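Laundry and Linen Room Inspection: Checklist with Comments
Pralletier Guest House, December round
Form by Lecomte Property Inspection

Mark each line OK, Fix or N/A. Comments go under the line they belong to. Anything marked Fix is checked again at the next round.

1. Exits and floor

Door opens fully from inside — OK
Walkway clear to the rear exit — Fix
Two carts were parked across the walkway when we came in at 3 p.m. They belong in the alcove by the boiler room. Staff moved them while we were there.
Floor drain clear — OK
Floor mats flat, no curled edges — Fix
The mat in front of the second washer has a raised corner. Tape won't hold on a damp floor. Replace it.

2. Dryers

Lint screens cleaned after each load — OK
Exhaust duct rigid metal, no crushed sections — Fix
The duct behind dryer 4 is pinched against the wall. Pull the machine out far enough to straighten it, then mark the floor so it goes back to the same spot.
Outside vent flap moves freely — OK
Cool-down cycle not skipped — Fix
The log shows loads taken out early on several mornings. Towels stacked hot can hold heat in the middle of the pile for hours. Let the cycle finish, and leave the stack open until it is cool to the touch.

3. Folding and sorting

Table steady, edges smooth — OK
Nothing stored under the table — OK
Towels checked for frayed hems and loose loops before folding — OK
Terry cloth snags easily, and a pulled loop gets longer with every wash. Trim it, don't tug it.
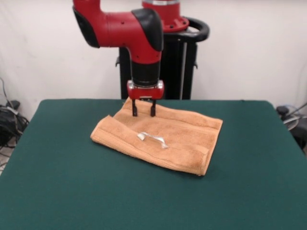
4. Chemicals

Bottles labeled, caps on — OK
Bleach stored apart from acid cleaners — Fix
Both were on the same shelf. The descaler goes in the lower cabinet, which has its own tray.
Safety data sheets in the room — OK
The binder is current except for the Piren fabric softener. Ask the supplier for the sheet and add it.
Gloves and eye protection within reach — OK
Eyewash bottle in date — OK

5. Electrical

No extension cords on washers or dryers — OK
Outlets near the sink protected and tested — OK
Panel has 3 feet of clear space in front — Fix
A rack of spare pillows was in the way. The same comment was made last round.
Iron switched off and on its stand when not in use — OK

6. Worn linen

Worn towels kept out of guest stock — OK
Rags used with oil or solvent kept in a lidded metal can — Fix
The can is there but the lid is missing. Ukgate stocks the lid separately. Until it arrives, empty the can outside at the end of each shift.

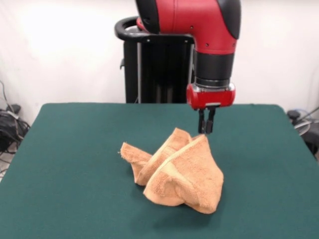

Reading time: 3 min

7. Lifting and carrying

Bags filled to 25 pounds or less — OK
Heavy items stored between knee and shoulder height — Fix
Bulk detergent is on the top shelf. Move it down and put the paper goods up there.
Step stool feet in good shape — OK

Items carried over: panel clearance, can lid, dryer 4 duct.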